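About Bornbridge

Bornbridge builds and tests handheld grippers and the software that learns from them. Rozália Bognár runs the test floor. Most of our work uses household goods on a small table, such as pump bottles to be picked up and put in a mesh basket. 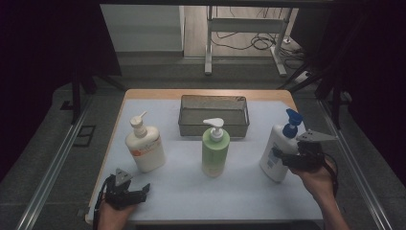

The February fault

In February a finger on one of our Grasta grippers closed without a command and pinched an operator's thumb. The injury was minor. We stopped all sessions for 2 weeks and traced the fault to a cable worn through at the connector.

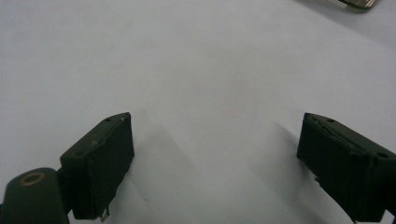 We replaced every cable of that type and threw out 748 recordings made with the worn one. Cables are now changed after 600 hours of use, and fingers are checked for chips and play before each session — no exceptions for short runs. Fault reports are reviewed every Wednesday.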